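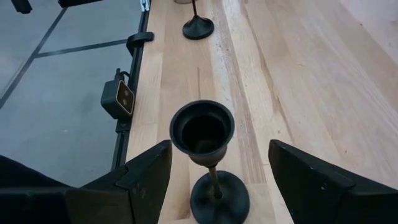
The second-hand stall moves in September

After four years of being told it would only be there for a fortnight, the second-hand stall is leaving the corridor outside the Cairns Room. From September you will find it in the old ticket office, which has a door, a window and a radiator that works when it feels like it.

Takings for the past year came to £2,665, mostly from small household things and paperbacks at 50p. About the paperbacks: we have 400 of them, and a good many are the same thriller. Please read what you already own before bringing us more.

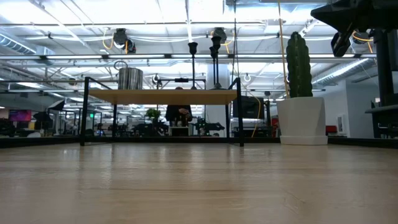 Arnaldo Torres has again agreed to do the pricing. Those who have haggled with Arnaldo will know that he starts at £2 and finishes at £2, with a pleasant chat in between. He asks that donors stop pinning notes to things saying what they cost new. He can read, and it makes no difference.

Donations are welcome from 10am until noon. We can't take mattresses, anything with a plug, or jigsaws described as "probably all there". The jigsaw of Zarnulberg Castle has now been sold and returned three times, each buyer reporting a different hole in the sky, and it has been retired.

The key is kept at the front desk – sign for it, please, and bring it back the same day. The last one spent most of the spring in somebody's anorak.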